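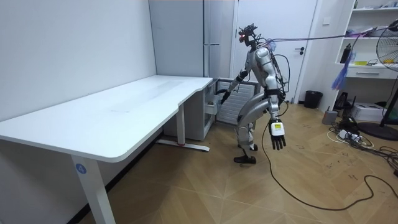
Item 1. The long desk

The Jollenden room group met Sunday at 4, mostly on time. It was agreed that the white desk stays put. Moving it to the other wall was proposed for the third meeting running and failed again, with slightly less shouting. The smudges on the top are to be wiped off before the next meeting. A special cleaner was suggested at a budget of $100. A damp cloth was approved.

Item 2. The drawers

The drawer cabinet stays under the far end of the desk. Drawers are to be shut after use – this was also agreed in March. Plakel quoted $186 for a second cabinet. Deferred.

Item 3. The floor

Uzor's price for refinishing the parquet is $2,809. The minutes record a silence. Felt pads will be bought instead.

Item 4. Any other business

The Botau catalogs may go. Anyone who wants one has 5 days.

Closed at 5:10.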